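Landora bamboo chopping board, large

I've gone through a fair few chopping boards over the years, and this is the one I keep telling people to buy. It's a big rectangle of bamboo in a warm honey colour, with rounded corners and a groove running just inside the edge to catch the juice. I had a roast chicken on mine on Saturday and carved it without once reaching for the kitchen roll!

The groove only goes on one face, so if you want a flat side for rolling pastry, just flip it over. It's heavy enough to stay put while you chop, though I do slip a damp cloth underneath if I'm going at a squash.

Please don't put it in the dishwasher. Wash it by hand, dry it straight away and stand it on its edge - it'll thank you for it. Give it a rub with food-safe oil when it starts to look dull and leave it 30 minutes before you wipe off the extra. I use the Isside one, 200 ml, and a bottle lasts me ages.

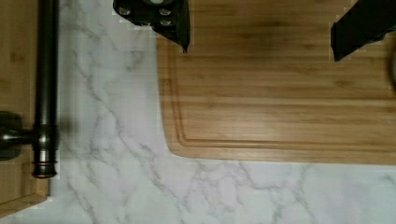 If you've got a smaller kitchen, have a look at the Flores board, which is the same bamboo without the groove. Both are in stock now, and I send orders out every weekday before noon. Any questions, drop me a line and I'll get back to you the same evening.

Jae-in Shin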